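Laundry and Linen Attendant, part-time
Mesturcombe Residential Home, Keneck

Mesturcombe is looking for a laundry and linen attendant to join the day team. The home has 40 residents on two floors. All clothing and most of the bed linen is washed, dried, mended and put away in the building. The job is 19 hours a week, spread over four mornings, with one weekend morning each month.

The position is open because we are adding hours. At the moment one full-time attendant handles everything, with help from the care staff on busy mornings, and residents' own clothes sometimes come back later than we would like. The new attendant will work mainly on personal clothing.

What you will do

You will start at 7:30 a.m. by collecting the bags from both floors. Each resident has a numbered bag. You will empty the bags one at a time, check every pocket, and sort by fabric and color before anything goes into a machine. Reds and dark blues are washed apart from everything else. Knits go on the cool cycle and are dried flat on the racks in the back room, never in the tumble dryers.

Stains are checked and treated before washing. We want people who look at a garment on both sides under good light, because a small mark in a dark or bright color is easy to miss and much harder to get out once it has been through a hot dryer. If a stain does not come out the first time, you write it in the laundry book with the resident's number and try again. You do not throw anything out. That decision belongs to the resident or the family.
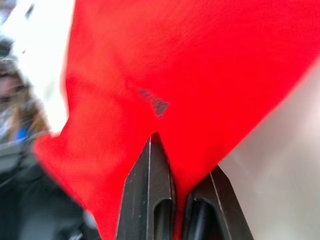 Mending and labels

Part of the week goes to small repairs. You should be able to sew on a button, close a seam, shorten a hem and replace waistband elastic. There is a sewing machine, and the full-time attendant can show you how to thread it. Anything larger, such as a coat lining or a broken zipper in a heavy jacket, goes out to a tailor in Keneck.

Every item that belongs to a resident carries a sewn label with a name and bag number. New arrivals often come with two or three suitcases of unlabeled clothing, and labeling a full wardrobe can take most of a morning. Last year we recorded 293 items with no label or a label that had come loose. They were kept on the found rail until someone recognized them. We would like that number to go down.

Putting away

Clean clothes are folded or hung the way the resident likes them. Some people want their sweaters rolled, some want everything on hangers, and one or two would prefer that you hand them the pile and let them do it. You knock, you wait, and you ask. If the resident is resting, the clothes go on the chair and you come back later.

You will see the same people every week and they will talk to you. We allow time for this in the schedule. You are not expected to give personal care of any kind, and you should call a care assistant if someone needs help getting up, eating or using the bathroom.

Who we are looking for

You do not need laundry experience in a care home. People have come to this job from hotels, dry cleaners, costume shops and from raising families. We do ask for the following:

Ability to read care labels and follow written instructions in English
Steady on your feet for a full morning, and able to push a loaded cart
Basic hand sewing
Patience with people who are hard of hearing or who repeat themselves
Willingness to have a background check and the standard vaccinations for care settings
Your own way of getting to work by 7:30 a.m. – the first bus from Keneck station does not reach us until 7:50

It would help if you have used commercial washers before. Ours are two Garkska front loaders and a smaller machine for delicates. Training on all three takes place in your first week.

Textile afternoon

Once a month there is a textile afternoon for residents, run by Seraina Egger, our activities coordinator. People fold, sort, knit, look through the scrap box and talk about clothes they used to make or wear. The laundry attendant is invited to join and is paid for the extra two hours. It is optional and will not affect your application.

The scrap box is filled mostly from worn-out clothing that families have let us keep. Residents have made cushion covers, draft stoppers and a long patchwork runner from it. If you have a craft of your own that uses fabric, please mention it in your letter. The afternoon takes place at long tables so that people can sit, spread out a piece of cloth and work on it from both sides.
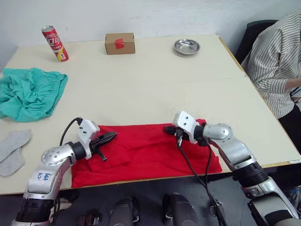 A red cloth laid out on the long table.

Pay and conditions

The pay is $364 a week before tax for the 19 hours. Extra hours are paid at the same hourly rate, and weekend mornings carry a supplement set out in the contract. You will have paid vacation and sick leave in proportion to your hours, and a hot lunch on the days you work. Work shoes and two tunics are provided and are washed here.

The first three months are a trial period. During that time you will work next to the full-time attendant for at least two of your four mornings. After the trial period we sit down with you and agree on a fixed pattern of days. We try not to change it without a month's notice.

The laundry is on the ground floor and has windows on one side. It is warm in summer. There are fans, and the heavy drying is moved to the early morning when the forecast is bad, but applicants who do not do well in heat should come and stand in the room for a while before they decide.

How to apply

Send a short letter and a list of your past jobs to Nazareno Ferri, household manager, at Mesturcombe. Paper or email are both fine. One page is enough for the letter. Tell us which mornings you cannot work, whether you have done any sewing, and when you could start. We do not need a photograph or a date of birth.

You may also drop off an application at the front desk between 9 a.m. and 4 p.m. If you would like to see the laundry first, ask for Nazareno. Late morning is best, after the second wash is out.

Interviews will be held in April. They last half an hour and include a practical part – you will be given a few garments and asked to sort them, read the labels and say how you would treat any marks you find. You will also be asked to sew on a button. There is no trick to it and you can take your time. We pay bus fare for everyone we invite.

Two references are needed before a contract is signed. One should be from someone you have worked for. If you have been out of paid work for a long time, a teacher, a landlord or the leader of a group you belong to is acceptable.

Applicants who are not chosen will be told by letter or phone. With your permission we keep your details for six months in case hours come up in the kitchen or in housekeeping. We also share a relief list with Babaei House across town, which sometimes needs laundry cover for vacations. Please say in your letter if you do not want to be on that list.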